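Cuaderno del taller – lunes, 8 de julio

Sigo con las pruebas de vasos para llevar. La semana pasada quedó cerrado el apartado de cartón blanco y hoy tocaba empezar con los vasos negros pequeños y sus tapas. Apunto lo que hay y lo que falta, porque la hoja de pedidos está desordenada y en septiembre hay que repetirlo todo con el lote nuevo.

Material en la estantería: dos cajas de tapas de Plevgate, una abierta, y los vasos que mandó Ultell. La caja abierta venía con 50 tapas por manga. Las pajitas de papel son de Markeck, las largas. Las cortas se acabaron y no las he vuelto a pedir, porque en el vaso pequeño con tapa abombada no me convencían: se hunden y luego hay que quitar la tapa para sacarlas.

Primera parte, ajuste de la tapa. Procedimiento de siempre: vaso vacío, tapa puesta a mano apretando el reborde en todo el contorno, giro de comprobación y tirón hacia arriba con el dinamómetro. Después lo mismo con 300 ml de agua en el vaso mediano, para tener con qué comparar. En el mediano la tapa cierra con un clic claro. En el pequeño el clic es más sordo y hay que fijarse en la zona de la costura del cartón, donde el borde enrollado es más grueso y la tapa tiende a quedarse montada. Si se empieza a apretar justo por la costura, entra bien. Si se empieza por el lado contrario, en dos de las piezas quedó levantada y no lo noté hasta inclinarlas.

Anotar en la ficha: orden de cierre, costura primero. Que conste también en la hoja que va pegada junto al fregadero, que todavía dice lo contrario.

Segunda parte, pajita y tapa abombada. Quería saber si la pajita larga se puede presentar de lado sin que la punta arrastre por la cúpula antes de llegar a la abertura.
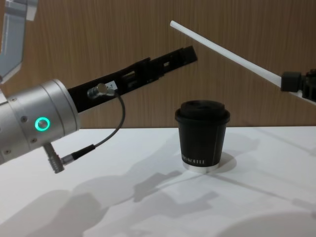
Con las de Markeck la longitud no molesta mientras se sujeten por la mitad baja. Cogidas por arriba cabecean, y el papel se marca enseguida donde se aprieta. Una vez marcada, la pajita dobla siempre por el mismo sitio, así que las marcadas van al cubo de papel y no vuelven al vaso de muestras. Hoy encontré varias devueltas ahí y he perdido un buen rato separándolas.

La rigidez en seco es buena. Después de un rato en agua templada la punta se ablanda, como era de esperar, y la entrada por la tapa empeora. No he medido tiempos todavía. Lo dejo para cuando tenga el baño libre, que ahora está ocupado con los cubiertos de Butt.

Tercera parte, impresión. He pasado un paño húmedo por las letras blancas de la parte baja de varios vasos negros. Aguantan. Con el paño y jabón tampoco se van, aunque en una pieza quedó un roce gris en la última letra. Puede ser suciedad del paño. Repetir con paño nuevo antes de escribirlo en el informe.

Peso y recuento para el inventario: casi 674 vasos pequeños según la báscula, dividiendo por el peso medio. No me fío del todo del resultado – la báscula grande baila cuando está puesto el extractor – pero para el pedido sirve. En la hoja figuraban 1.741, que debe de ser la cifra de antes del traslado. Corregida a lápiz.

Pendiente:
– Pedir tapas a Plevgate. Preguntar si el molde de la cúpula es el mismo que el del año pasado, el reborde me parece más alto.
– Cambiar la hoja del fregadero.
– Tiempos de remojo con agua templada y fría.
– Repetir el paño.
– Etiquetar la caja abierta, que lleva dos semanas sin fecha.

He dejado los vasos usados boca abajo en la bandeja del fondo, las tapas aparte. No mezclarlos con los de la manga, que están sin tocar y los necesito para la prueba de caída de mañana.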